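[bin-picking] Re: Heltetti grasp planner, worth the upgrade from the free tier?

List,

A reply to the question from last week, quoted here so people don't have to dig for it:

> We have a KUKA arm with a finger gripper and a metal bin. We
> want to pick mixed objects, nothing heavy. Has anyone used the
> Heltetti planner with a bin like that? The sales page only shows
> cardboard boxes. I'd like to hear about shiny parts and about
> things that end up against the wall. Also, is the paid plan any
> different from the free one apart from support?

We have had the paid plan at Ellby since October. I'm a customer and have no other tie to them.

Setup first. Heltetti runs on its own small computer and talks to the arm controller over the network. You give it the bin size, the gripper shape and the camera position. It sends back a list of grasps with a score for each one. You decide what to do with the list. The install took us 2 days, and most of that was the gripper model. Their stock model of our fingers was too narrow, so we measured and entered our own.

For the review we ran 200 picks with soft and odd-shaped toys, cups and a few other household things. We kept only a few objects in the bin at a time. Both bins were set up before the run, and we clamped the boards so nothing would shift against the calibration.
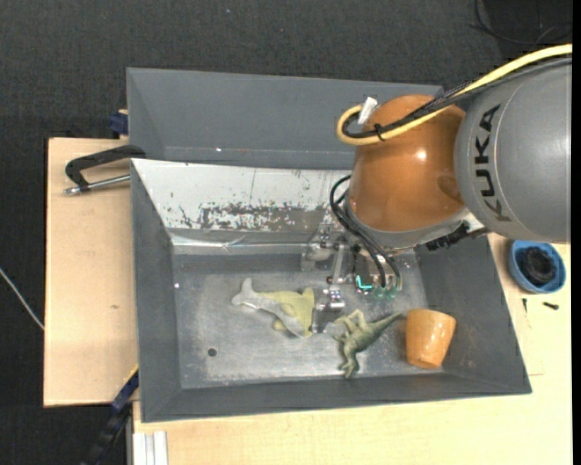 Of the 200, 21 failed. We sorted them by cause afterward. Most were objects lying close to a wall. The planner knows the bin as a box, and if your walls slope outward like ours do, it throws away grasps that would be fine and keeps a few that touch the wall on the way down. You can load a mesh of the bin instead. That is only in the paid plan, and it is the main reason I would pay for it.

Shiny surfaces were the next problem. With a glossy cup the depth data has holes in it, and the planner tends to aim at whatever part it can see. Changing the light helped more than any setting in the software. Only 7 of the failures were dropped objects after a good grasp, and I put those down to our fingertips.

Long thin shapes, such as tails and fins, were handled better than I expected. It usually went for the body.

Two complaints. The log files don't record which grasp was chosen, only the list, so you have to log that yourself. And the update tool replaced our gripper file with the stock one. Keep a copy.

We tried Skakeo before this. It was faster to plan but needed a training run for each new object, so it didn't suit mixed bins. If your parts never change I would look at it first.

Support answered within a day each time I wrote.

--
sent from the Ellby cell bench

Comments (3)

geagea_user: Same trouble with the update and the gripper file. Making the file read-only didn't help.

palletside: Does the mesh have to be closed? Ours came from a scan and the planner rejects it.

tinbin: Closed, yes. Fill the holes and it loads.

Recent in this list

Geagea fingertips: rubber or bare metal?
Logging the chosen grasp in Heltetti
Skakeo trial license questions
Clamping bins to a wood top
Re: Re: depth camera too close to the arm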